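Jewelry box packing, grippers compared: notes and data card

Last updated 2020-06-23

Hi! If you landed in this folder looking for the recordings, they're in the episodes directory, and the short version is at the end. Everything before that is me explaining what I did, what I changed halfway through, and which numbers I'd trust.

Why I did this

I had been running the same two arms for months on big friendly objects (mugs, sponges, toy blocks), and every gripper looked great. Of course it did! So I wanted small shiny stuff that flops around. A jewelry box turned out to be perfect. It has compartments with thin walls, a lid you can knock, and the keychains all drag a chain behind them that goes wherever it likes.

The comparison is between two sets of fingers on the same gripper body. One set is the smooth Buvum pads I already owned. The other is the black Vurnano set with the diamond texture on the gripping faces. Same arms, same table, same operator (me), same Zidier controller with the same force limit on both sides.

The table during a Vurnano session is below. I drive both arms from the controller and keep a laptop open next to the table so I can glance at the thumbnails between moves.

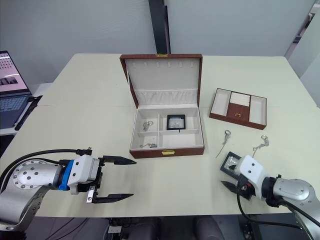
Head view: jewelry box open, one black display frame in the right gripper.

What's in a task

Each episode is one item going from the table into the box or the tray. The items are silver keychains with chains on them, and square black display frames. I move things by hand between episodes and I don't try to put them back in the same spot, so start positions wander quite a bit. If you need fixed starts, this set will annoy you.

A grab counts if the item leaves the table and stays in the fingers until I open them on purpose. A place counts if the whole item ends up inside the compartment I was going for. Chain hanging over a divider is a fail, even if the ring is in. I went back and forth on that one, and early on I was scoring it as half a point, so I rescored all of those from the video.

How the fingers did

The frames were boring with both sets. They have nice flat sides and you can be pretty sloppy about the angle. I did slip a few with the smooth pads when I came in on a corner, but that's my driving as much as anything.

Keychains were the real test. With the smooth pads I had to grab the ring almost every time, and if the ring was lying flat I'd end up pushing it around the table like a hockey puck. The textured fingers let me pick up by the chain, which opened up a lot more ways to approach. The downside is that a thin chain can snag in the texture when you let go! You open up, you back off, and the thing comes along for the ride. Opening wide and giving the wrist a little roll fixed most of it.

The other thing I learned is how much the wrist cameras matter. From the head camera a chain on a cream table is a faint squiggle, and I was guessing at the depth every time.
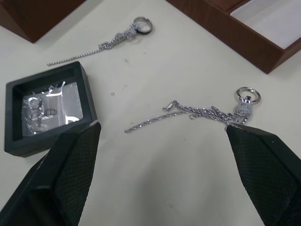 Once I started steering the last bit of each grab from the wrist view, my times got a lot more even. I'd say switching views helped me more than switching fingers did, and I wish I'd kept the two changes separate. The first 50 episodes were driven from the head view only, all with the smooth pads, so please leave those out if you're comparing fingers. They're flagged in the episode list as head_only.

Things that bugged me

Glare, mostly. The film inside the display frames throws bright spots in the wrist view, and auto exposure made it worse. I locked exposure after the first 100 episodes.

Cables, too. The right one kept catching on the table edge until I rerouted it with a Perić clip. There are 6 episodes where you can see the arm stop short, flagged as cable.

What you get

958 episodes in total, each with the head view, both wrist views, joint positions and gripper opening. Labels are grab, place, item type and finger set. Failed attempts are included, and I'd ask you to keep them in if you repost any of this.

No force readings, sorry. The controller logs them but my timestamps were off and I couldn't line them up.

Still to do: softer pads, and a try at closing the lid with something in the other hand. If you spot a label that looks wrong, open an issue with the episode number and I'll check it against the video.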